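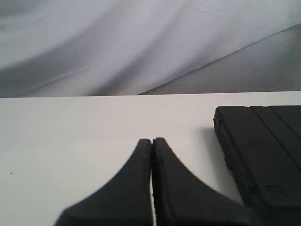 Rivbridge measles count climbs, two schools send letters home

Public Health | Local

Eight new measles cases were confirmed in Rivbridge on 29th April, the most the county has logged in one day since the outbreak began in March. Two of the patients are in the hospital. Both are stable, according to the county health office.

No deaths so far.

Most of the new cases are in the Osagie neighborhood, on the east side of the river. The rest are in Flotside, where the first infection was traced last month to a family gathering. Health workers are still calling people who were there.

"We expected this bump," said Ngozi Lawal, the county's deputy health officer. "Measles takes up to three weeks to show itself, so what we're seeing now is people who were exposed a while back. What I want to see is that number coming down by the end of next week."

Lawal would not say if it will.

Shots are the main push. The county has given 2148 doses of the MMR vaccine since the walk-in clinics opened, most of them to kids under 12. Another 3107 doses are in storage and more are on order. Supply is not the problem, Lawal said — getting people through the door is. Turnout at the Osagie clinic was slow at first but has picked up since the hours were streched into the evening.

Letters went home to parents at two elementary schools. Students with no record of a shot are being asked to stay out for 21 days after their last possible exposure. Some parents aren't happy about it.

"I've got a job, my husband's got a job, and now I have a second grader at home for three weeks," said Juniper Rosenthal, who lives in Flotside. She said her son's records were lost in a move. He got a new dose at the clinic and she is waiting to hear back from the school on when he can return.

Principal Onyekachi Adebisi said teachers are putting together work packets and that records are being checked "as fast as we can check them."

At Rarkia Medical Center, anyone with a fever and a rash is being told to call before coming in. Staff will meet them outside and bring them in by a side entrance. Visitors to the childrens ward are limited to one per patient for now. Dr. Asabe Mohammed, who runs the emergency department, said the waiting room has been busy but a lot of it is worry and not measles.

"Call first. Please," she said.

Walk-in clinics in Osagie and Flotside are open daily, no appointment, no charge. Bring shot records if you have them. The county's next update is due tomorrow afternoon.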